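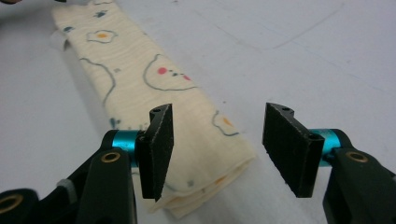
M. Kováčik

3. Planning the purchase (do this before you open a single cart)

I wrote this section after ordering for our second bench at Vutcombe, so it follows the order I wish I'd used the first time. It covers one hand-held gripper with a pair of flat pads, set up for folding cloth. If you're working with cups or boxes, skip to section 4, where the pad advice is different.

3.1 Work out what you'll handle

1. Pick your cloth first and measure it folded, not flat. You want the thickness of the whole stack at the end where the pads go on. Soft fabric bunches there, and a towel that's thin as a single sheet gets surprisingly fat once you've folded it into a strip.

2. Write that number on the order sheet next to the jaw opening. Leave yourself room on both sides - I like a finger's width if I can get it.

3. Choose at least one cloth with a print on it. Ours has outlined fried eggs on cream (yes, one of them seems to have a face), and it's so much easier to tell which way round it is than the plain ones!

Note: Buy duplicates of any cloth you like. Prints get discontinued, and I've spent too many evenings hunting for a match.

3.2 Set the budget

4. Start with the gripper itself. Our quote from Prondance came to $822 with the pads fitted.

5. Add a spares line. I put down $211, and most of it went on pads and screws. Flat black pads pick up lint and wear at the edges, so count them as supplies and expect to reorder.

6. Add the table. We paid $670 for ours with delivery. A pale, smooth top is nice to work on, but it shows every scuff and pencil line, so ask whether the surface can be replaced separately.

7. Add cloth, lint rollers and a box to keep it all in. Small money, but it always gets forgotten and then somebody pays for it out of pocket.

Caution: Check the screw size on the pads before you order third-party ones. The Trallasora pads I tried looked identical in the catalog and the holes didn't line up with our mounts. They wouldn't take them back once the bag was open, either.

3.3 Place the order

8. Order the gripper and the spare pads together. Ours took 8 weeks, and a separate spares order goes to the back of the line.

9. Ask for the mounting parts to be listed one by one on the quote. "Hardware kit" tells you nothing when you need to replace one cylinder.

10. When the boxes arrive, check both fingers against the parts list before you sign for anything. Keep the packing slip with this manual - you'll need the part numbers in section 5.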